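Residency Diary, Plalside Reading Room
Entry for Sunday, May

The reading room opened at 9 a.m. and the heating was again found to be on, although the season for it has passed. The matter was entered in the building log. The morning was given to the Brernine parish registers, which arrived from the Samonte store on Friday evening in four gray boxes and had been left to settle in the room overnight, as the conservation rules require.

The registers cover baptisms, marriages and burials for the parish and for the two outlying farms that later became part of the town. The first volume is in fair condition. The second has lost its spine and the opening leaves have been tied in at the back, in the wrong order, by a previous reader or binder. A note was made of the correct sequence on a loose slip, and the slip was placed inside the front board. No attempt was made to move the leaves themselves.

By eleven the work had reached the burials. The hand changes three times in that section. The first clerk writes a full line for every person, with the occupation and the name of the house. The second gives the surname only, and for infants not even that. The third returns to the longer form but spells by ear, so that one family appears under four spellings within a single winter. It was decided to transcribe each spelling as it stands and to add the standard form in a separate column. This will slow the work. The office has asked for 3000 entries by the end of the residency, and at the present rate the figure will be reached with little time to spare.

A message was received from Gediminas Lapiņa at the Samonte store concerning the missing fifth box. He reports that it was never sent to the bindery, as the old receipt states, and that it is listed in the store under the name Simo. Simo was the ferry landing below the parish church. It had its own chapel for a time and may have kept its own burial book. If the fifth box is that book, the gap in the Brernine register during the fever years is explained: the dead from the river side were entered at the landing and not at the church. Mr. Lapiņa has been asked to hold the box at the front desk and to release it to no other reader until the present one has seen it.

The possibility deserves some care. The printed history of the parish states that the fever did not touch Brernine, and it gives the register as its authority. The author of that history counted 17 burials in the worst year and thought the number ordinary. He did not ask why no boatman, no ferryman and no river laborer was among them in a town that lived by its boats. The present diarist did not ask either until this week, having read the same page many times, and records the fact with some discomfort.

Work stopped at 12:30 for the midday closing. Lunch was taken in the cafeteria on the lower floor. The soup was leek and better than last week's. Two readers from the map collection were at the next table, and there was a useful exchange on the old shoreline. According to them the landing stood farther upstream than the modern street name suggests, on a shelf of gravel that was carried off by floods. They have a survey sheet that shows the chapel as a small cross with no name beside it. A copy was promised for the coming week, and a request form was filled in on the spot so that the promise would not be forgotten — the map room is known for its good intentions.

The afternoon session began at 1:30. The light on the north side was good and the lamps were not needed. The marriages were taken up in place of the burials, partly as a rest from the latter and partly to collect the names of the river families before the fever years. The method is simple. A man who marries in the parish church, has children baptized there, and is then never seen again in any register has either left the district or been buried elsewhere. A list of such names was started on the back pages of the working notebook. It had filled a page and a half by three o'clock, and most of the men on it were described at marriage as boatmen.

Two entries are copied out in full for their own sake. One is the marriage of a widow who signed her own name, in a firm and practiced hand, beneath the crosses of her husband and both witnesses. The other is a baptism at which the clerk has added, in smaller writing, that the road was under water and the child was brought by boat. Such remarks are of no use to the count and will not appear in the finished index. They are the reason for keeping a diary alongside it.

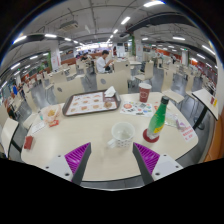

Should the river burials be added to the Brernine index if the fifth box proves to be the Simo book?

They should be indexed separately, under the name of the landing, with a cross-reference at each family name. The two books were kept by different clerks for different congregations, and a reader who finds them merged will have no means of telling which source an entry comes from. The introduction to the index can then set out the full figures for the fever years in one table, with the source of each figure stated.

A draft of that introduction was begun before closing and left unfinished at the second paragraph. The first paragraph runs to 170 words and says too much about the bindings. The printed history must be corrected, and the wording requires thought. Its author worked alone, without a catalog, and was right on most points that can be tested. The draft at present says that he "did not have access to" the landing book, which is probably true and is certainly fair.

The boxes were returned to the cage at 4:45 and the key was signed back. The log shows 80 entries transcribed for the day, fewer than on Friday on account of the spelling column. The second volume has been marked for repair and a tape placed around it to hold the boards.

For the next session: telephone the Samonte store before ten; ask for the size of the fifth box and whether the lid is labeled; bring the magnifier; buy pencils, the room's own being too hard for the paper used in the notebooks. The list of boatmen to be continued from the letter M.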